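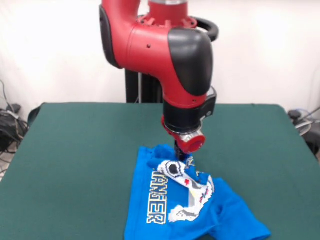
Semomham Folding Mat, dark green

Print this page | E-mail to a friend

Folding and sorting mat for clothes, tops, tea towels, baby things. Lay it on a table or straight on the floor. Smooth plain surface, no pattern, so a bright T-shirt shows up well against it and you can see where the sleeves have got to. Square. One colour only, dark green. Grey discontinued, please don't ring about grey.

Stock: 24 at Holport, 6 at Birport. More due in September.

What you get
Mat, storage strap, card with the folding steps for T-shirts and long sleeves. Card is printed both sides, the shirts are on the back.

Using it
Shake the shirt out first. Print face down, neck away from you. Smooth from the middle outwards, then sides in, sleeves back on themselves, hem up to the neck. Crumpled stuff straight from the basket takes a bit longer, pull the shoulders flat before anything else. Thick printed fronts don't like a sharp crease so fold either side of the print if you can.

Keep a box open at the far side of the mat and drop things in as they're done. Any old cardboard box will do.

Care
Wipe with a damp cloth. Lint roller for fluff. Do not iron on it!! It is not an ironing mat, we do get asked. Roll it for storage, dont fold, creases take ages to drop out. If it arrives creased leave it flat overnight. 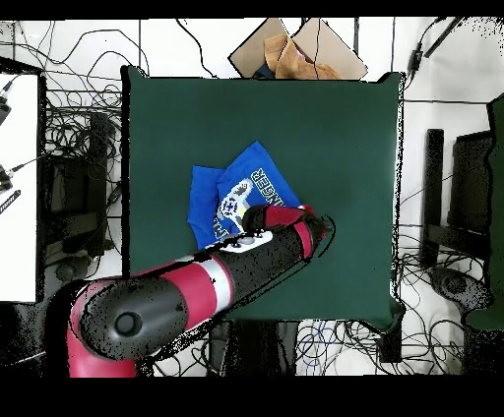 Nwankwo: Had mine since spring and use it on the floor mostly. Fine for T-shirts, kids' and adult. Too small for double sheets, I do those on the bed. Slips a bit on smooth flooring if you lean on one corner. The strap is a bit short as well, it only just goes round.

Strap is now longer, new ones have it already. If yours is the short one e-mail us and we will send the other, no charge. For slipping try a bit of rug grip under the corners, we sell it in packs of 20 pads.

Delivery
Orders in before 9 am go out same day from Holport. Birport is collection only, ring the bell at the side door. Returns fine if unused and still rolled, you pay the postage back.

Print this page | E-mail to a friend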